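Let the Robotics Club Be Boring

I help out with an after-school robotics club called Wirska, and I want to make a case for the dullest thing we do. I love it, and I think more clubs should try it!

Most student robotics is built around a match. You get a season, a rule book, a machine that has to throw or climb or shove something, and then two minutes in a loud gym where it all goes right or a chain comes off. I did it as a kid and wouldn't trade it. But a match teaches you to build for one afternoon, and a lot of real robot work is closer to gardening.

So this year our students took on picking things up. They hold a gripper tool in the hand, do a small task with it, record the task, then do it again. The target they set was 800 recordings by April, split over 21 students. When I first read that number on the whiteboard I figured half of them would quit by the second session (the club across town, Langat, was building a catapult, for crying out loud).

They stayed! And they got picky in the best way. Two ninth graders spent a whole session arguing over whether a slow grasp is a better lesson for a machine than a quick one. Somebody started a notebook called Sovia, after a grandmother's cat, where every bad recording gets a line on why it was bad. Thumb in the way. Moved too fast. Forgot to press record. I've worked with grown engineers who never kept a log that good.

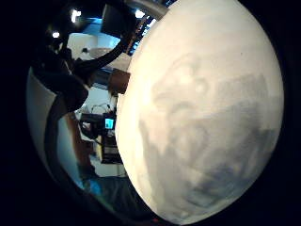
What I like most is who this kind of work lets in. In a build season, the kids who already know their way around a drill press get the tools, and the others make the poster. With data, a student who walks in at four o'clock having never touched a robot can be useful by four thirty, and can be arguing about method within a month.

People tell me it's hard to show off to parents. Sure, a folder of files doesn't get a trophy. Our spring showcase, Covero, gives each team 30 seconds on stage, and I'm still not sure what we'll do with ours. Maybe we'll read from the notebook.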